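Drevau Training Center
Equipment Care and Storage, Handout 4
Ropes, bands and other long flexible items
May 2018

Scope

This handout covers the storage of items that are long relative to their width and that bend freely: jump ropes, resistance bands, tubing, suspension straps and battle ropes. Rigid equipment (bars, plates, kettlebells) was covered in Handout 2. Mats and foam products are in Handout 3. Read the section on cord memory before the practical session.

1. Why storage form matters

A flexible item can be stored in one of four forms: hung, coiled flat, wrapped on a core, or loose in a bin. Loose storage is the fastest at the end of a class and the slowest at the start of the next one. Tangles form when free ends pass through open loops, so any method that controls the ends and closes the loops will reduce tangling. The four forms differ mainly in how much space they take, how long they take to undo, and what shape they leave in the cord.

2. Cord memory

Plastic cords hold a bend if they are kept in it. The effect depends on three factors: the radius of the bend, the time spent in it, and the temperature. A solid PVC cord wrapped tightly and left in a cold room over a weekend will come out with a visible wave and will not turn cleanly until it has warmed up. Braided and woven cords are less affected. Steel cable with a plastic coating should never be wrapped on a small core. A kink in the cable is permanent, and the coating will crack at that point first.

Working rule for this course:

Woven or braided rope: hang, coil or wrap.
Solid plastic cord: hang, or coil in wide loops. Wrap only for transport.
Coated cable: hang only.
Beaded rope: hang or coil. Wrapping puts side load on the beads.

3. Wrapping on the handles

The handle wrap uses the rope's own handles as the core. It needs no tie, strap or bag, and it produces a short bundle that will stand in a bin or fit in a side pocket. It suits ropes with foam or other soft grips, where the surface has enough friction to hold the first turns in place. On smooth hard handles the first turns tend to slip toward the ends.

Procedure:

Check the rope for cuts and knots over its full length. Remove knots now.
Place the two handles side by side with the rope ends pointing the same way.
Hold both handles in one hand, low enough to leave the middle of the grips clear.
Bring the rope over the end caps and down to the middle of the grips.
Wrap with the free hand, keeping light tension on the rope.
Stop with enough left over to tuck under the last two turns. 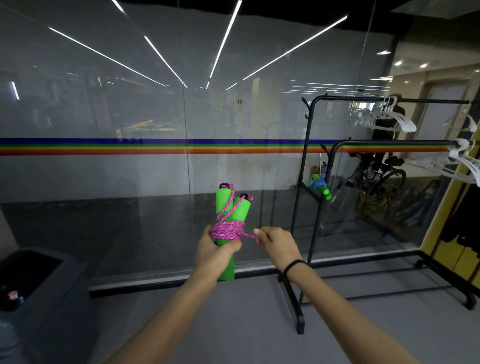 Tension should be just enough to keep each turn in contact with the grip. Heavy tension compresses foam, and a foam grip that is compressed in the same place every night will eventually keep a groove there. It also makes the tuck difficult. If the tuck cannot be made with one finger, the wrap is too tight and should be redone.

Turns may lie on top of one another. A neat single layer looks better but uses more of the handle and gains nothing in storage. The coil should stay clear of the end caps, where the rope leaves the handle. This exit point carries most of the wear in use, and a sharp bend held against it during storage adds to that wear. Leave a soft curve between the cap and the first turn.

To undo the wrap, release the tuck, hold the handles and let the rope run off by turning the bundle. Do not pull the rope off over the ends of the handles. Each turn removed in this way puts a twist into the cord, and the twists collect near the handles.

4. Hanging

Hanging is the preferred form for any rope used daily. Fold the rope once so that the handles meet, and hang it from the fold with the handles down. The weight of the handles helps straighten the cord. Hooks should be rounded and wide. A thin hook produces a bend at the same point in the rope every time. The Plitberg wall rail used in the studio takes one rope per hook. Do not double up, as the lower rope must then be pulled past the upper one.

Resistance bands are hung by the loop and sorted by strength. Keep them out of direct sun and away from heaters. Latex bands should be dry before they are hung, and they may be dusted lightly with talc if they begin to stick.

5. Bins

Bins are acceptable for wrapped ropes only. Stand the bundles upright with the tucked end where it can be seen. The Godoy bins in the store room are rated for up to 60 bundles each, but at that level the lower part of the bin gets no air and damp grips do not dry. Fill to the marked line. Unwrapped ropes are not to be placed in bins, including at the end of the last class of the day.

6. Cleaning before storage

Wipe grips with a cloth dampened in water and mild soap, then with a dry cloth. Foam holds moisture, so foam grips need to air before they go into a closed cabinet. Do not soak them. Alcohol wipes are suitable for hard plastic handles but will dry out foam over time. Wipe the cord itself by drawing it once through a folded damp cloth. This also serves as an inspection, as a cut or flat spot can be felt through the cloth.

7. Inspection and removal from use

Remove a rope from use if any of the following is found:

Fraying or a cut at the point where the cord leaves the handle.
An end cap that is cracked, loose or missing.
A grip that rotates on or slides off the handle core.
A kink in coated cable.
A flat or shiny worn section in the middle of the cord, where it strikes the floor.

Tag the item, place it on the repair shelf and enter it in the Cliritz log under "flexible". Ropes with replaceable cords are returned to use after the cord is changed. Torn bands are discarded and are not to be knotted and reused.

8. Practical session

Work in pairs. One person wraps and the other undoes the bundle and reports any twist, slipped turn or failed tuck. Change roles, then repeat with a rope of a different cord type. Record for each rope the cord type, the storage form chosen and the reason from section 2.

Reading for the next session: Handout 5, wall rails and load limits, sections 1 to 3.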